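Vuria Color Terms: Data Card

Last updated: Wednesday, July 15, 2026

Summary

Vuria Color Terms is a collection of everyday color words gathered in the towns of Tisitz and Skumska. It contains 918 entries supplied by 200 adult residents. The collection is maintained by the Nautiyal Language Archive and is intended for dictionary work, teaching, and the study of how people name colors in ordinary speech.

Contents

The release consists of two files. The first, terms.csv, holds one entry per row. The second, speakers.csv, holds background details for each participant, with names and street addresses removed. The files are joined by the field speaker_id.

Fields in terms.csv:

entry_id - a permanent number, never reused
speaker_id - links to speakers.csv
term - the word or phrase as given, in the speaker's own spelling
gloss - a short English translation prepared by the archive
family - the broad color group assigned by an editor
setting - the subject under discussion, such as cloth, paint, weather, or livestock
note - free text, often blank

How the entries were gathered

Participants were interviewed at home or at the town library. They were asked to talk about colors they had reason to name in daily life. No color chips were used. Interviewers were instructed not to offer a term before the participant had done so, and entries in which this rule was broken were removed during review.

Assignment to families

Two editors assigned each entry to a family separately. Differences were settled in discussion, and the earlier choices were not kept. Users who require a measure of agreement between editors should be aware that it cannot be rebuilt from this release.

Pale and muted colors caused the most difficulty. A soft gray-mauve may be filed under gray, purple, or mixed, depending on the wording of the term. Many speakers also have a separate word for a dark slate blue, which is filed under blue even when the gloss includes the word "gray." 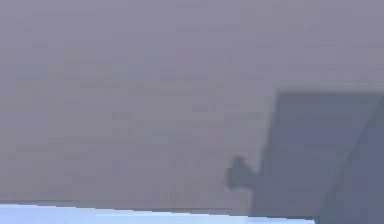
Known limits

Older residents of Skumska are overrepresented. Terms for cloth and paint are far more common than terms for food. Spelling has not been made uniform, and a search for one form will miss others. The setting field was added after the first interviews and is blank for those entries.

The collection should not be used to draw conclusions about color vision. No test of sight was carried out.

Changes

The March release corrected a fault in which accented letters were lost on export. The present release adds glosses that were missing and withdraws entries at the request of participants. Withdrawn numbers remain vacant.

Terms of use

The files may be used for teaching and research without charge. Published work should credit the Nautiyal Language Archive and state the release used. Commercial use requires written permission - requests should be sent to the records desk.

Contact the records desk | © 2026 Nautiyal Language Archive | Back to top

2 comments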